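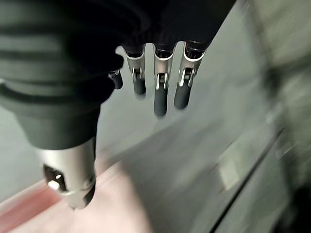 *Ribbed dark grey thumb, silver tip.*

I promised last time I'd say how the hard water saga was going, so get yourself a cup of tea (scum and all, if you live near me). We moved to Odurville in June and I'd never given a thought to what came out of the taps. Then the kettle started shedding flakes like a bad pastry, my hair went to straw and the towels could have stood up on their own!

My first go was vinegar, which my mum swore by. I still do the kettle that way - half vinegar, half water, leave it for an hour, rinse it until you can't smell it any more. Lemon juice does the job too and is much nicer to live with, but you get through a lot of lemons. For the shower head I tie a freezer bag of the stuff round it overnight and try to remember it's there before I get in.

Then there's the softener question. I had a man from McPhee round and he quoted me 800 pounds fitted, plus salt, and he wanted the whole of the cupboard where I keep the ironing board. I said I'd think about it and I've been thinking about it ever since. A filter jug was 65 and makes a lovely cup of tea, though it does nothing at all for the towels.

What has helped the towels is using less powder, of all things. I'd been piling it in, thinking hard water needed more and more, and half of it was never rinsing out. Now I use a bit less, add a spoonful of soda crystals and skip the softener liquid altogether. They're not hotel towels but you can dry your face without wincing.
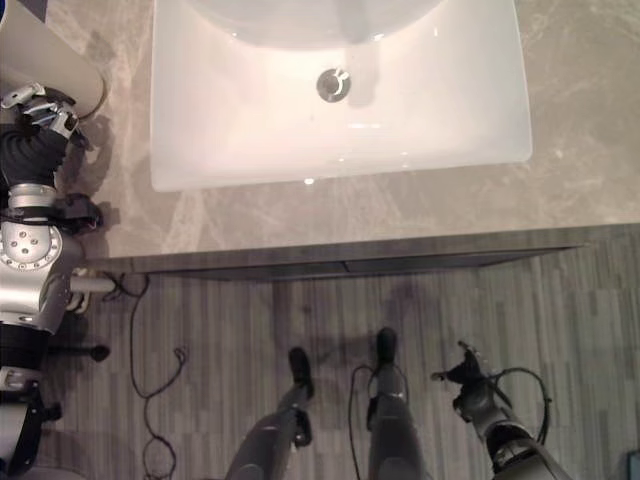
Glenys Dunstan wrote in to say I should stop dithering and get the softener, as she's had hers for six years and has only had to replace one valve. She does keep a separate unsoftened tap for drinking and for the houseplants, and says to ask about that before signing anything. I hadn't thought to, so I'll be ringing McPhee back with that one, and asking about a smaller model while I'm at it. If you've got one that fits in beside an ironing board, do write and tell me what it is!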